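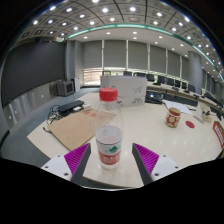 *Botella de agua con tapón rojo, sobre la mesa.*

# Reseñas de restaurantes de Drakisville

Textos de reseñas de sitios para comer en Drakisville, en español. Versión de julio de 2019. Si vienes buscando una guía de dónde cenar, yo no me fiaría de esto, y lo he montado yo.

## Qué hay

- `resenas.csv`: 3000 reseñas, una por fila.
- `locales.csv`: 800 locales, con barrio y tipo de cocina.
- `etiquetas.csv`: 1000 reseñas etiquetadas a mano.

Las columnas de `resenas.csv` son `id`, `local_id`, `texto`, `nota` y `visita` (mes y año, cuando el autor lo puso).

## De dónde sale

Una parte viene del foro Tresance, ya cerrado, y el resto de la sección de comidas de Drorell. En Tresance escribía gente del barrio; en Drorell, sobre todo gente de paso. Se nota mucho en las notas, y no he intentado corregirlo.

## Etiquetas

Hay 7: `precio`, `servicio`, `espera`, `ración`, `ruido`, `limpieza` y `auténtico`.

La última la añadí a regañadientes. Media ciudad presume de cocina «de toda la vida» y los clientes repiten la palabra tal cual viene en la carta. La etiqueta marca que la reseña habla de autenticidad; si el plato lo era o no, a saber. Con `ración` pasa algo parecido: «abundante» lo escriben igual de una tapa que de un cocido.

## Problemas conocidos

- Las notas están infladas. Un 4 sobre 5 en Drorell suele acompañar a una queja.
- En la calle Troncoso hay varios locales que cambiaron de nombre y siguen como fichas distintas.
- Sospecho que algunas reseñas las escribieron los dueños. He dejado las dudosas.
- Los precios citados en los textos ya estaban viejos en junio.
- La columna `visita` viene vacía muchas veces.

## Uso

Sirve para practicar clasificación de textos cortos. Para sacar un ranking de restaurantes, no. Ya me lo han pedido y sigo sin verlo.

```
import pandas as pd
r = pd.read_csv("resenas.csv", sep=";")
```

El separador es punto y coma. Codificación UTF-8, sin BOM.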